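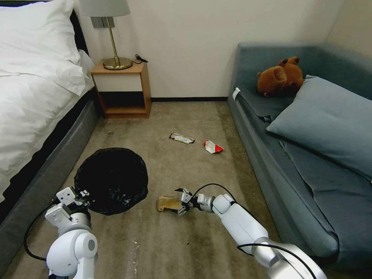
Spare room etiquette: what do guests really need?

Posted by damp_flannel, 01/01/2025

The last of the visitors has gone back to Kenthorpe and I'm taking stock. My mother-in-law's parting words were that the room was "very adequate". I'd ironed the pillowcases. What do people want from a spare room, short of a different host?

mrs_tupperware
A lamp they can reach lying down. I stayed in Wolde in November where the only switch was by the door, and I crossed that carpet in the dark like a burglar with poor prospects.

Gravelboat
Disagree. Make it too nice and they stay. Two nights is a visit, three is a tenancy. My brother got a decent mattress and we had to start hinting with train timetables. 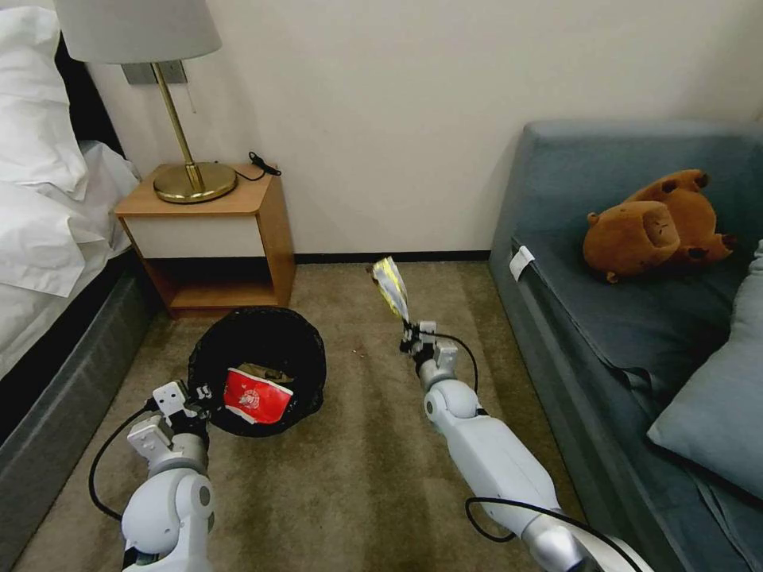

And don't leave good books out either. Somebody will get to chapter nine and ask if they can have one more night to finish it. I put out the manual for our old Famivex boiler. Gone by breakfast, every time.

damp_flannel
Gravelboat, remind me never to come to yours.

Gravelboat
You see? It works.

mrs_tupperware
That's just mean. A glass of water, a spare blanket and the wifi password written down in big letters. Ours is so long that my aunt gave up halfway and talked to us all weekend instead, so learn from that.
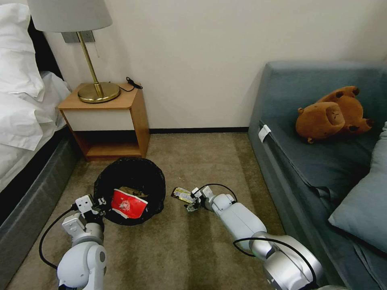
kettle_on_legs
Posts: 3772
Location: Londberg

A bin! Put a bin in the room. I've spent whole weekends at other people's houses with a pocketful of tissues and sweet wrappers, too polite to go through the kitchen cupboards looking for somewhere to put them.

Gravelboat
You could take them home with you.

kettle_on_legs
I do. I've got a coat full.

damp_flannel
Right, so that's lamp, water, blanket, password, bin. I'm still not convinced about the biscuits on the bedside table. She ate two and told me they were soft.

mrs_tupperware
Were they?

damp_flannel
They'd been out since Sunday. I'm not made of biscuits.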